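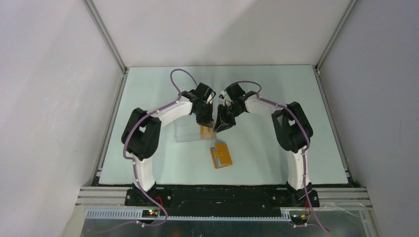 The twin-arm bench in the automation room at Dromwood College, with a sorting exercise laid out on the table.

Equipment review: the Prakitz twin-arm teaching bench
Prepared for the Mavesville Schools Engineering Network
Jun 30, 2019

The Network has been asked by several member schools to report on the Prakitz twin-arm bench, which Dromwood College has used for its second-year automation course and its after-hours robotics club since October. This review draws on the teaching records kept by Hülya Dağdelen, who leads the course, and on the project reports of the students themselves. The reviewer attended two full sessions and was given the use of the bench for one further afternoon.

Purpose and general arrangement

The bench is intended for schools and colleges that have already taught the basics of a single arm and wish to move on to work shared between two. Both arms are mounted on one black base plate at the front and reach inwards over a common table. Plain light walls stand behind and to either side, with aluminium posts at the corners. Dromwood chose the pale green table surface from the options offered, and students working on the camera exercises reported that coloured blocks stood out well against it.

The bench arrives in two crates and requires a strong, level support. The college used an existing metal workbench, which proved suitable. Assembly took a technician and two students most of a day. The printed guide is clear on the mechanical work but weak on the electrical side, and the page covering the controller boards refers to connectors by numbers that do not appear on the boards supplied.

Use in teaching

The course is built on a series of short handling tasks. Students begin with a single block, proceed to placing a block in a container, and then attempt tasks in which both grippers must work over the same small area. It is in this last group that the bench is most useful. The two arms are able to meet over the middle of the table, and students must therefore decide which arm has right of way, where the other should wait, and what is to happen if a part is not where the program expects it.

Clear plastic boxes have been used alongside opaque trays. The students found the clear boxes considerably harder to locate by camera, and Reiko Takagi's group made this the subject of its written project. Over the spring term the group recorded 731 attempts at placing a small block in a clear box and sorted the failures by cause. The report is careful and well argued, and the Network would be glad to see similar work from other schools.

The club uses the bench in a freer manner. Tsutomu Oda and Mayuree Jitpraphai, both in their final year, prepared a hand-over routine for the regional student competition in Nagano, in which one arm passes a part to the other above the table. The routine was awarded second place in its class. Both students remarked that most of their time went on the approach of the two grippers, and that the practice software gave them little warning of a collision between the upper links.

Build and reliability

The white links and black joint housings are well finished and have kept their appearance through a year of regular handling. The grippers close evenly. One gripper finger was replaced in the second term — the part was supplied promptly and at modest cost.

The cables are less satisfactory. Each arm carries a purple cable held to the links by small white clips, with a generous loop left above the gripper so that the wrist may turn freely. The loops are necessary, but they can catch if an arm is sent across the table too quickly. Several clips have worked free and been refitted. The slotted grey strip along the front helps to keep wiring in order, although the cables still hang forward of the rails, and classes should be reminded to keep sleeves and bags clear of them.

The controller electronics are also exposed at the front. Older students benefit from seeing the boards and their indicator lights, and fault-finding is easier as a result. For younger classes a cover is advisable, and the maker does not at present supply one.

Software and support

The teaching software is adequate. Programs may be written in blocks or in text, and students moved from one to the other without difficulty. The simulator is slow on the college's older computers. Start-up requires both arms to be returned to their rest positions by hand, a step that new users often forget. Hinata Noguchi, the college technician, has written a one-page checklist for this purpose and is willing to share it with member schools.

Recommendation

The bench is recommended for colleges and for upper-school clubs with a technician available. It suits groups of two to four students at a time; in a class of 20, a rota and a separate written task will be required. Schools without previous experience of a single arm are advised to begin there. Requests to visit Dromwood during a club session should be sent to the Network office before the end of the summer break.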